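On learning to love the slow train

I have been meaning to write this since August, when I came home with a sunburnt neck and a paper bag full of crumbs, and promised myself I would get it all down before I forgot. Then the garden needed doing, and the boiler played up, and you know how it goes. So forgive me if some of the details have gone a little soft.

The plan was to get from Tonutville to Larkari by rail, taking the old stopping service and not the express. The express does it in a morning. The stopping train sets off just after six and gets in when most people are thinking about their supper, and it calls at 43 stations on the way, several of which seem to be a platform, a bench and a goat. My family thought I had gone a bit funny. I had been wanting to do it for years!

I should say that I am not a railway person, in the proper sense. I can't tell you what sort of engine it was (green, loud). What I like is sitting still while something else does the moving, and I like the way people behave on a slow train. On a fast one everybody has somewhere to be. On this one a woman across the aisle peeled oranges for the first two hours and handed the segments round the whole carriage, and when she got off at a place called Trorkik, the man beside me took over with a bag of salted nuts, as if it had been arranged beforehand.

Trorkik, by the way, deserves a day of its own. We had a long stop there to let a goods train past, and I got down to stretch my legs and bought a cheese pastry from a hatch in the station wall. It was so hot I had to pass it from hand to hand like a juggler. I have tried to make them at home twice now, and both times the filling has run out of the sides and welded itself to the tray. If anyone knows what they put in to hold it together, please do tell me. I have wondered about semolina.

After that the line climbs, very gently, for more than 150 miles, and the fields give way to scrub and then to pine. I had brought a big serious novel and read nine pages of it. Mostly I looked out of the window and thought about the journeys I had taken in my head as a child, lying on the carpet with my father's atlas, running a finger along the railways. I used to pick them by the colour of the country. Pink ones seemed friendly. I had a firm idea that yellow ones would be hot, and I was quite put out later on to find that the colours meant nothing of the kind.

I still can't walk past a map on a wall. I will stop with my coat half on and a bus to catch and start plotting – down this bit of coast, over to that island, is there a ferry? My list of journeys gets longer every year, and southern China has been near the top of it for ages. I would go all the way along by slow train if I could, getting off wherever the name on the platform took my fancy. 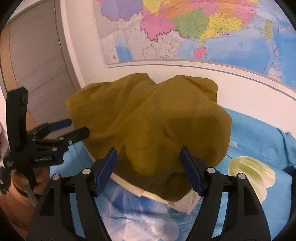
The next one, if my knees and my savings allow.

Anyway, Larkari. We rolled in late, in lovely low light, and I walked down to the little guesthouse by the river with my bag banging against my leg. I slept for ten hours. In the morning I had coffee at the Kaushik, which is the café with the blue door opposite the market, and wrote postcards to everyone who had told me to take the express.

A few practical bits, as I know some of you will ask. Take a cushion. Take small change for the platform sellers. The windows on the left have the better view going up, and the lavatory at the rear of the train is the one you want.

Shared 200 times

2 comments

mapleandmoth
Oh, this took me right back. We did the same line years ago and I remember the goat! For the pastries, try a spoonful of flour in with the cheese and chill them well before they go in the oven.

oldkitbag
Lovely read. Is the long stop at Trorkik still in the timetable, or were you just lucky with the goods train? Thinking of going in spring.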